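The Box Is Still the Hard Part
Can a machine tidy a room, or pack a shelf, without a person standing next to it? We spent part of the spring asking people who try.
14 July 2023 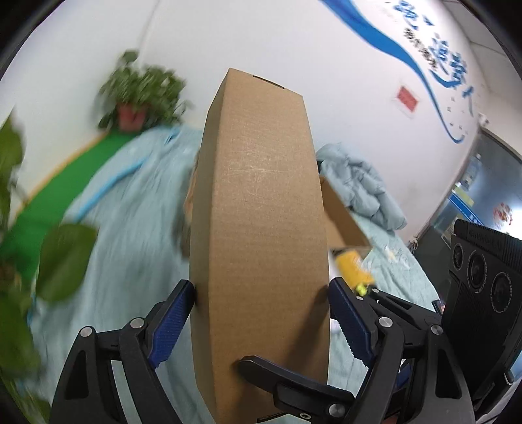
A plain cardboard box between the two fingers of a hand-held gripper, with bedding and more cardboard behind it.

When I told my neighbors that I was writing about robots for the house, all of them asked the same thing: does it fold the laundry? After this came the dishwasher, and then the cat litter. No one asked if it can pick up a box. Picking up a box does not feel like a chore. It is the thing you do before the chore begins.

In the workshop of Prollden, a small company which teaches machines to handle everyday goods, they see it in the opposite way. A box is their first lesson and it remains on the list for a long time. Cardboard bends when you press it too much and slides when you press it too little. A tall box wants to tip over. An empty one and a full one can look the same from outside, and the arm learns the difference only after it has started to lift.

I visited in April and stayed for two days. The method is simple to describe. A person holds a gripper in the hand, with a camera fixed on it, and does the task many times. The recordings are given to a computer, which tries to find in them a way of moving that an arm can repeat. The person must work slowly and must not help with the other hand, and this is more tiring than it sounds. I tried it with a shoe box. After ten minutes my wrist was complaining, and I had dropped the box more often than I had placed it.

The results are good on a good day. For my visit the team prepared 362 tries of one task: take a box from the floor, put it on a low shelf. The arm completed most of them. The failures were more interesting to watch. Sometimes it closed the fingers a little too high and the box turned in the grip like a door. Once it put the box down very nicely in the air, a hand's width before the shelf.

Then somebody threw a blanket on the floor, and the afternoon became difficult. Soft things are the old enemy of this work. A blanket has no fixed shape, it hides what is under it, and its folds can look like an edge. For a family home this matters very much, because a family home is full of soft things in wrong places.

On the shop floor the situation is better. Zindden, which packs spare parts for garden machines, has had two arms on its line for over a year. They move boxes of the same size from the same belt to the same pallet, and they do it well. But when the supplier changed the cardboard to a thinner kind, the line stood still for four days. A worker there told me that she likes the arms, and that she also keeps a roll of tape in her pocket for when they squeeze too hard.

At Londoño, a furniture store with a large return counter, the plan was more ambitious. The machine had to open returned boxes, look inside and sort the contents. Today it does only the first part. The opening works if the flaps are closed in the usual way. Customers, however, close boxes in every way possible, with string, with three kinds of tape, with a flap pushed inside. For these the counter still calls a person.

And the home? Clornovia sells a rolling helper with one arm, and I was allowed to keep it for two weeks. It collected shoes and put them in a row. It carried an empty box to the hallway, a trip of one minute for me and nine for the machine. It stopped before every carpet and waited until I lifted it over. My daughter was very kind to it.

I do not want to be unfair. Five years ago I saw an arm that could not find a cup standing alone on a white table. What I saw this spring is far from that. Still, if you are asking whether you should buy one now, for the laundry and the dishes, my answer is to wait. If you have a warehouse with boxes of one size, call for a demonstration, and bring your own boxes, also the damaged ones.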